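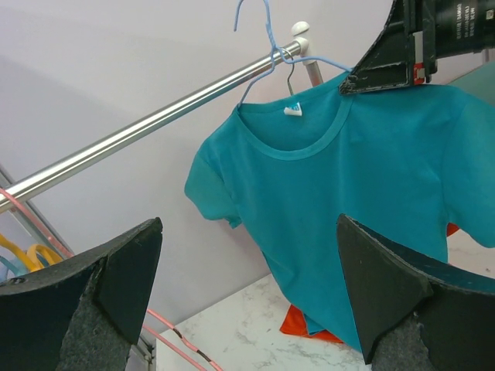 ## 4. Hanging shirts on the rail

This section assumes the Finen rail is already up (section 3) and that both end caps are on. If you skipped the caps because they looked decorative, go back and fit them. They are the only part of the kit I would call necessary.

The leaflet in the box says the rail "keeps every garment wardrobe-fresh." I don't know what that means and I doubt Homon does either. What follows is what I have found to work with ordinary cotton T-shirts and cheap hangers.

### 4.1 Before you hang anything

1. Push down on the rod close to each post. A small amount of flex is fine. If the rod turns in the post, tighten the set screw with the key supplied.
2. Look at the rod from across the room. If one end is lower than the other, raise the low post one notch and look again. Hangers creep downhill, whatever the leaflet says about the "grip finish."
3. Wipe the rod with a dry cloth. New metal rods often carry a gray film that comes off on collars.

**Caution:** Do not use furniture polish on the rod. It makes the creeping worse, and it ends up on your clothes.

### 4.2 Choosing a hanger

Coated wire hangers are good enough for T-shirts. You will read that wire ruins the shoulders of everything. It can, if the shirt is heavy and wet and left up for days. A dry summer T-shirt weighs next to nothing, and I have yet to see a dent in one that didn't drop out after an hour of wear.

- **Coated wire:** fine for T-shirts and light blouses. Throw it out once the coating splits, as bare wire can leave rust marks.
- **Bare metal:** fine for dry things only.
- **Padded:** for knitwear, if you insist on hanging knitwear. I'd fold it.
- **The Harries "contour" hanger:** costs more and takes up twice the room. I could not see a difference on a T-shirt.

### 4.3 Putting the shirt on

1. Lay the shirt face up on a bed or table and smooth the chest with the flat of your hand.
2. Feed the hanger in **from the bottom hem**, hook first, and bring the hook out through the neck. Going in through the neck is quicker and stretches the ribbing. This is the one piece of standard advice I fully agree with.
3. Settle one shoulder, then the other. Pinch the cloth at the shoulder seam and draw it outward until the seam follows the slope of the wire.
4. Check that the neck label sits behind the hook, in the middle. If it is off to one side, the shirt is too, and it will slide off that side eventually.
5. Loop the hook over the rod from the front. Let go slowly.
6. Take hold of the hem at both sides and give it one short tug. Leave the small creases across the chest alone; most of them will drop out.

**Note:** A long soft fold down the body usually means the shoulders are bunched inward. Redo step 3. Pulling at the fold itself does nothing.

### 4.4 Spacing

Leave two fingers' width between hooks. Zoia Dovhaniuk, who checked this section against her own rail, leaves more, and her shirts look no better than mine -- but she does find things faster.

Long shirts may reach whatever surface is under the rail. If the hem is resting on it, raise both posts by the same number of notches. A resting hem picks up a crease that needs an iron.

### 4.5 Load

The box is printed with a limit of 394 ounces. I don't trust it, mostly because nobody weighs laundry in ounces. Hang the heavy things next to the posts and the light things in the middle, and stop adding when you can see the rod bow.

**Caution:** Never hang a wet coat in the middle of the rod.

### 4.6 If something goes wrong

| Problem | Try this |
|---|---|
| Shirt slides off one side | Center the neck label, then reset the shoulders |
| Hangers gather at one end | Level the rod (4.1, step 2) |
| Hooks tangle | Face every hook the same way |
| Collar looks wavy | Fold the shirt instead; the ribbing is stretched |
| Gray marks on the collar | Wipe the rod again, and wash the shirt before ironing |

The Ondorura non-slip sleeves sold for this rail do stop the creeping. So does a rubber band wound twice around each shoulder of the hanger. Replace the bands when they go sticky -- mine lasted until September.

Section 5 covers trousers and the clip bar.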